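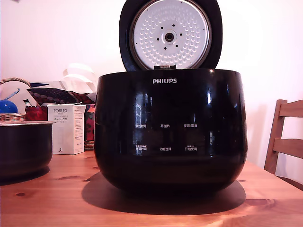

OK so I finally moved my savings out of the bank I've had since I was 16, and I have thoughts. Thread, I guess.

First, I'd been at Halport forever. My mom opened the account for me when I got a summer job at the pool. I never once looked at the interest rate until September, when I was killing time at the dentist, and you guys. It was nothing. Pennies. I got more back from the couch!

So I went down the rabbit hole. Read a million comparison posts, fell asleep on my phone twice, and ended up stuck between Fostel and Penner. Fostel has the better rate but you need to keep 1,000 in there or they ding you every month. Penner lets you open with 100 and pretty much leaves you alone.

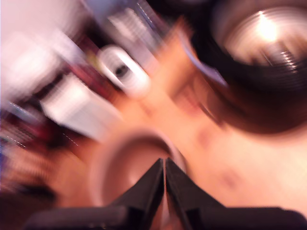
I went with Penner. I know myself. I will have a bad month and dip into it, and then I'd be paying a fee for being broke, and that makes me want to throw things.

Opening it took maybe one episode of the baking show. Moving the money was the annoying part. They send two tiny deposits to your old account and you have to type the amounts back in, and Halport took 6 days to show mine. SIX. I was checking it at red lights (don't do that).

Then Halport wanted me on the phone to close the old one. The guy was super nice but he asked me three different ways if I was sure, and offered me a "loyalty" rate that was still worse than Penner's. Sir, where was this loyalty for the last decade and a half??
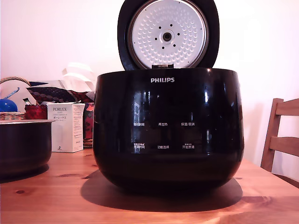
rice cooker, lid up

Anyway, the thing that's really working for me is the little buckets. You can split the account and name each part. Mine are Car Stuff, Dog Teeth, and Not Yours. Not Yours gets filled first on payday, before rent even -- I moved it by hand the first time and now it goes on its own.

One thing I'd do differently: change your autopays BEFORE you close anything. My renters insurance bounced and I had to call and grovel. They waived the late fee, bless them.

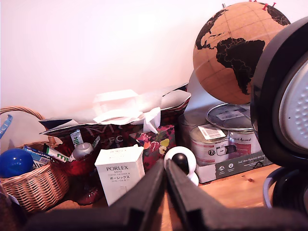 Audrey-Anne Arsenault: wait, does Penner cap how many transfers you can make a month? Ronov got me with that and I ended up paying a fee on my own money

Ugh, sorry about Ronov. I looked at the Penner fee page again just now and I don't see a cap on mine, but check the one for your account type, they have a couple. Will post if I get dinged.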